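Gralach Folding Frame – Set-up and Use Guide
Section 4: Folding heavy knits

Print this page | E-mail this page

November 9, 2021
By Rokeya Wickramasinghe
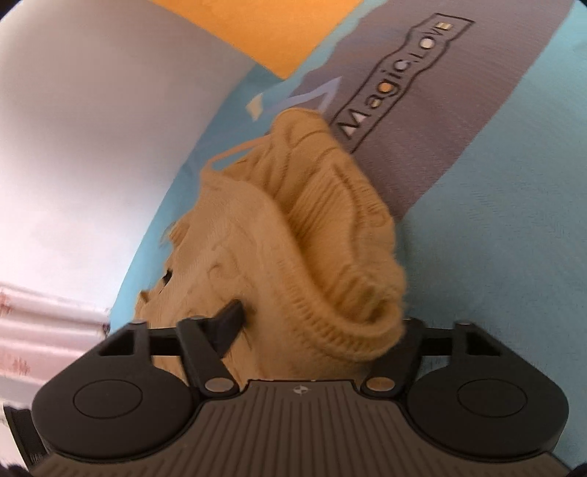
Fig. 4-1. Yellow cable knit, bunched, before folding.

This section is for sweaters, cardigans and other thick knitted garments. For shirts and thin cotton, please use Section 3. The frame must be already opened and locked as it is explained in Section 2.

Before you start

Put the frame on a flat table. Set the side slider to position K (knits). Close all buttons and zippers of the garment and empty the pockets.

CAUTION: Do not fold a garment which is still damp. The folds will stay in the wool and the garment can smell after storage.

Opening the garment

1. Take the bunched garment with two hands from below and lay it on the frame. Do not pull it up by one sleeve or by the neck, a heavy knit stretches under its own weight.

2. Find the shoulders first. Lay them along the upper bar, with the front of the garment looking down to the frame.

3. Open the folds from the middle to the sides with a flat hand. With cable patterns, move the hand along the braids and not across them.

4. Check that no yarn loop is caught on the corner clips. If a loop is caught, open the clip and free the loop with the fingers. Never cut it.

Folding

5. Lay the left sleeve straight over the back. Turn it down at the shoulder, so that it lies parallel to the side of the body.

6. Do the same with the right sleeve. The two sleeves can touch, but they should not lie one on the other – this makes a thick place in the middle.

7. Close the left wing of the frame slowly, open it again, then the right wing.

8. Fold the lower part up to the chest line, and then one time more to the neck.

9. Slide the finished garment out from the front side and turn it over.

NOTE: The frame is made for garments up to 600 g. For heavier ones fold by hand, and use the frame only as a measure for the width.

Storing

10. Put cable knits on the top of the pile, so that the raised pattern is not pressed flat. In the Pevberg drawer box (order no. 256) you can lay them side by side.

11. Do not hang knits on hangers. For long storage, for example from March until autumn, use a cotton bag.

CAUTION: Close the wings only with the handles. Keep fingers away from the hinges.

Comments

Uddin: My wing does not go fully down with a thick cardigan. Is the slider wrong?

Rokeya Wickramasinghe: Please look if the slider is on K. If yes, the sleeves are probably crossed, see step 6.

Uddin: It was the sleeves. Thanks.

Traso: can I use it for a baby blanket? it is knitted too

Rokeya Wickramasinghe: Yes, if it is not wider than the open frame. Leave out steps 5 and 6.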